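Foment Drucktisch 116 im Test: Siebdruck für offene Werkstätten

Geprüft wurde der Drucktisch Foment 116, ein klappbarer Siebdrucktisch für Textil und Papier, den der Hersteller ausdrücklich für Kulturhäuser, Kunstvereine und offene Werkstätten anbietet. Das Testgerät stand von März bis Mai in der Druckwerkstatt des Vereins Jurkunel und wurde dort bei den öffentlichen Drucknachmittagen sowie in zwei geschlossenen Kursen eingesetzt. Das Gerät wurde regulär gekauft.

Lieferumfang und Aufbau

Geliefert werden Grundgestell, Druckplatte, zwei Scharnierklemmen, ein Satz Anlegemarken und eine Anleitung in Deutsch und Englisch. Rahmen und Rakel gehören nicht dazu. Die Druckplatte ist 116 cm breit, das passt für Plakate und für zwei nebeneinander liegende Stoffbeutel. Der Aufbau verlangt zwei Personen und einen Innensechskantschlüssel 6 mm, der nicht beiliegt. Die Verschraubung der Querstrebe ist in der Anleitung seitenverkehrt gezeichnet. Wer der Zeichnung folgt, muss die Strebe wieder lösen, sobald die Klemmen montiert werden sollen.

Nach dem Aufstellen ist die Platte über vier Stellfüße auszurichten. Der Verstellweg reicht für normale Werkstattböden, auf dem alten Dielenboden im Vorderraum war eine Unterlage nötig.

Klemmen und Passgenauigkeit

Die Klemmen nehmen Aluminium- und Holzrahmen bis 40 mm Profilhöhe auf. Der Anpressdruck wird über Flügelschrauben eingestellt. Bei Aluminiumrahmen blieb der Passer über eine Serie von 20 zweifarbigen Bögen stabil, Abweichungen lagen unterhalb dessen, was ohne Lupe zu erkennen ist. Bei Holzrahmen sieht es schlechter aus. Die Klemmbacken sind glatt, der Rahmen wandert bei kräftigem Rakelzug nach hinten. Ein aufgeklebter Streifen Moosgummi behebt das, sollte bei diesem Preis aber ab Werk vorhanden sein.

Der Absprung lässt sich stufenlos zwischen 0 und 10 mm einstellen. Eine Skala fehlt. Für Textil wurde durchgehend mit geringem Absprung gearbeitet, für Papier mit 4 mm.

Betrieb mit wechselndem Publikum

An den offenen Nachmittagen drucken Personen ohne Vorkenntnisse, teils auch Kinder. Entscheidend ist hier, ob der Rahmen in geöffneter Stellung sicher stehen bleibt. Die Gegengewichte leisten das bei kleinen und mittleren Formaten. Ab einer Rahmenbreite von 80 cm senkt sich der Rahmen langsam ab, das Zusatzgewicht muss gesondert bestellt werden. Despina Vasilakis, die bei Jurkunel die Kurse leitet, setzt den Tisch bei Kindergruppen deshalb nur mit dem kleinsten Rahmen ein.

Die Arbeitshöhe beträgt 88 cm und ist fest. Für Grundschulkinder ist das zu hoch, ein Tritt ist einzuplanen. Im Sitzen, etwa vom Rollstuhl aus, lässt sich der Tisch wegen der vorderen Querstrebe nur seitlich anfahren. Für ein Produkt, das sich an öffentliche Einrichtungen richtet, ist das ein klarer Mangel.

Reinigung

Wasserbasierte Farben ließen sich mit Schwamm und lauwarmem Wasser rückstandsfrei von der Platte entfernen, auch nach einer Stunde Antrocknen. Rückstände von Sprühkleber erforderten Orangenreiniger. In den Schraubenköpfen der Klemmen sammelt sich Farbe, sie sind mit einer kleinen Bürste zu säubern. Laut Datenblatt sind die Scharniere für 2000 Hübe bis zur ersten Nachschmierung ausgelegt. Im Test wurde das linke Scharnier schon früher schwergängig und nach einem Tropfen Nähmaschinenöl wieder leicht.

Vergleich

In der Werkstatt steht außerdem ein älterer Tisch von Zedelico. Er ist schwerer, nicht klappbar und hat geriffelte Klemmbacken, die Holzrahmen ohne Nacharbeit halten. Wer einen festen Raum hat und überwiegend auf Papier druckt, ist damit besser bedient. Der Foment spielt seinen Vorteil beim Transport aus: zusammengeklappt passt er durch eine normale Tür und in einen Kombi.

Bewertung

Passgenauigkeit mit Aluminiumrahmen: gut
Passgenauigkeit mit Holzrahmen: ausreichend
Aufbau und Anleitung: befriedigend
Reinigung: gut
Zugänglichkeit: mangelhaft
Gesamt: befriedigend 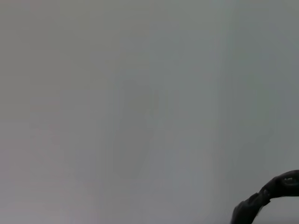
Ergänzung zu Ersatzteilen

Klemmen, Stellfüße und Gegengewichte sind einzeln erhältlich. Eine nachbestellte Flügelschraube traf nach sechs Werktagen ein. Die Druckplatte wird nur zusammen mit dem Unterrahmen abgegeben.

Test und Text: Periklis Stefanou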